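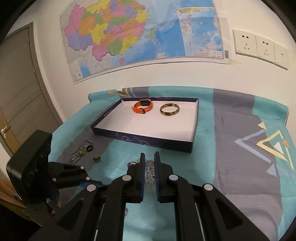
Wasiretti Hand Gripper, Club Kit
For robotics classes, clubs and student projects

The Wasiretti is a two-finger gripper that a student holds and works by hand. A camera rides on it and records what the fingers are doing. The kit was put together with the robotics club at Latonville High School, and it is sold to schools and clubs that want to teach a robot arm small household jobs without tying up the arm for every practice run. Students record at a desk, at the kitchen counter or in a bedroom, then bring the recordings back to the club.

The kit goes with the Small Things unit, in which students collect recordings of everyday objects being picked up and put into a tray. It can also be used alone for lessons on linkages, grip force and friction.

What comes in the box

Gripper, assembled, black, two parallel fingers
Blue finger strips, fitted, with one spare pair
Side bracket with angled arm
Camera clamp and thumb screw
Hex key for the linkage pins
Cable ties
Printed setup card
Memory card, 256 GB
Padded carry pouch

The camera is not included. Most clubs already own a small action camera or an older phone that will do the job. Check the clamp width below before you order.

Specifications

Weight without camera: 578 g
Fingers: two, parallel, always moving together
Camera clamp: fits bodies up to 5 cm wide
Linkage: black plates on silver pins
Bracket: black, drilled, bolts to the left side
Power: none needed for the gripper
Recommended age: 13 and up, younger with an adult

Using the kit in a class

One gripper serves a group of 4 students. One holds the gripper, one lays out the objects, one keeps the log and one checks the recording. Change places after every set. A class period is enough for a group to assemble the camera clamp, do the warm-up and record a first set. Saving and naming the files usually takes longer than teachers expect, so leave time for it at the end.

The Small Things unit

The unit was written by Saskia Tuhiwai, who teaches the engineering elective at Latonville. It runs for 5 lessons.

Lesson one is handling. Students learn to close the fingers slowly and to keep the wrist still while they do it.

Lesson two is approach. The same object is picked up from the left, from the right and from straight above. Students compare the recordings and talk about which approach hides the object from the camera.

Lesson three is the tray lesson. Each group needs a shallow open box or a box lid, plus a handful of things from home. Watches with soft straps, rings and bangles, coins and keys all work well. A coin lying flat is hard to lift with parallel fingers, and students should have a few tries at it early on. Keys slide. A strap curled into a loop is easy to close on but tends to hook over a finger when it is let go.

Lesson four is the same work on a different surface. A desk is firm and a bedspread gives way, so a grip that was fine on one may need more care on the other. Patterned cloth is welcome. So are posters, maps, doors and anything else in the background, and there is no need to clear the room before recording.

Lesson five is sorting. Groups trade recordings, mark the start and end of each pickup, and set aside the ones where the object was dropped. Dropped objects stay in the folder under their own label – do not delete them.

Lesson sheets and a blank log come as printable files with every order.

Setting up

1. Bolt the bracket to the gripper and tighten the screws by hand, then a quarter turn with the hex key.
2. Fit the camera in the clamp with the lens facing along the fingers.
3. Open and close the fingers while watching the camera screen. Both fingertips should stay in view the whole way.
4. Record ten seconds and play it back before starting a set.
5. Write the gripper number and the student's initials in the log.

If the fingertips leave the picture when they open, loosen the angled arm, tip the camera down slightly and repeat step 3. Mark the final position of the arm with a pencil line so that the next group can match it. Recordings made with the camera at different angles can't be mixed in one training set.

Notes from the club

Syafiqah Sinaga runs the Wednesday club at Latonville and has used the kit through one full school year. Her notes are included on the setup card. A few of them:

Take the gripper home in the pouch with the camera off the clamp.

Wipe the blue strips with a damp cloth. Do not use hand sanitizer on them, it makes them tacky and they pick up lint.

Students with small hands get tired after about 15 minutes. Let them rest the forearm on a cushion, or switch.

Ask before using jewelry that belongs to someone else in the house.

The club showed its tray sorting at the Horkmont student meet in May and placed second in the open project class. The arm was trained only on recordings the students had made by hand. It handled watches and bangles well and was still poor at coins, so the club is working on thinner fingertips for next year.

Care and spare parts

The linkage pins work loose with use. Check them at the start of each session and tighten any that turn under a fingernail. Replace the finger strips when the edges lift. Old strips peel off in one piece if you start at the tip.

Parts sold separately:

Blue finger strips, pair
Linkage pin set
Angled arm
Side bracket
Wide camera clamp, for phones in a thick case
Carry pouch

Does it fit our robot arm?

The Sumampouw classroom arm takes the same fingers, and the adapter plate is listed on that product's page. For other arms, send us the bolt pattern of the wrist and we will tell you if a plate is available. Clubs with a laser cutter or 3D printer can ask for the drawing and make their own.

Can we use it left-handed?

Yes. The bracket stays on the left side, and the grip is the same from either hand. Left-handed students may find that the angled arm touches the sleeve, so roll the sleeve up first.

Ordering

Kits are sold singly and in class sets. Schools may order on a purchase order. Class sets ship in one carton with the grippers numbered, and the numbers match the labels on the log sheets. If you are replacing a gripper from an earlier set, give us its number and we will label the new one to match.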